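I don't trust kitchen gadgets that do one thing. I have owned an egg boiler, a quesadilla press and a machine that was supposed to make pasta while I did something else, and all of them live in the garage now. So when my brother-in-law passed along his electric steamer in November, I said thank you and put it on top of the fridge, where things go to wait for the garage.

Then I ran out of excuses. There was a bag of frozen buns and a free afternoon.

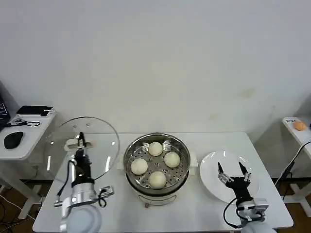
Photo: Tihomir Kneževič

It's a plain thing. White plastic base, steel on top, two little side handles, a glass lid with a knob. The recipe I half followed came from a site called Hedodex, whose comment section has 161 replies, most of them arguing about whether you need parchment under the buns. One side says the dough will weld itself to the metal. The other side says parchment blocks the holes and you get a soggy bottom. Both sides are very sure of themselves. I went without, mainly to save a trip to the store.

What I do believe in is space. My first try, back when I used a bamboo basket in the old apartment in Zabala, I packed in as many as I could and got a single large bun with seams. Four is plenty for a pot this size. The recipe says six. I suspect whoever wrote it was cooking for the photo.
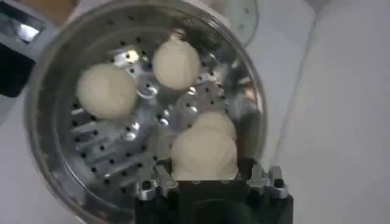

Four buns, straight on the steel, no parchment.

I don't pleat well, so store-bought suits me fine. Some have a little gathered peak and some are just lumps, and I can't say I've ever tasted the difference. A woman who ran a class I took in Grasau spent most of an hour on pleats – eighteen folds, always eighteen – and then we dunked everything in soy sauce.

The lid is where I have more doubts. Everybody online says never lift it. Some say wrap it in a towel so it won't drip on the dough. Others say leave it shut for 3 minutes after the heat goes off or the buns will collapse out of spite. I have tried the towel and I have tried the waiting, on different days with different buns, so I've proved nothing. 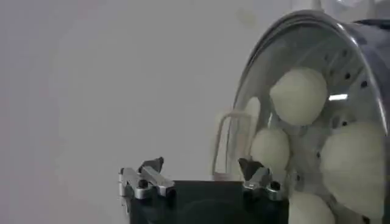
Same four, from the side. None of them match.

My brother-in-law swears by a brand of flour called Trestimus and says it makes the buns whiter. Maybe it does. It also costs more than the flour I buy, and I've never eaten a bun and wished it were whiter.

Cleaning is the part the reviews skip. All those small holes catch dough, and a sponge just slides over them.
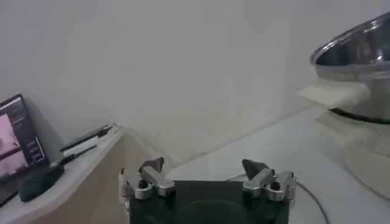

An old toothbrush does the job if you soak the tray first. I'd also check how much counter you have before you let one of these into the house. The pot is wider than I'd figured, the lid needs somewhere to go, and mine ends up leaning against the toaster. For now the steamer gets to stay in the kitchen. Ask me again in spring.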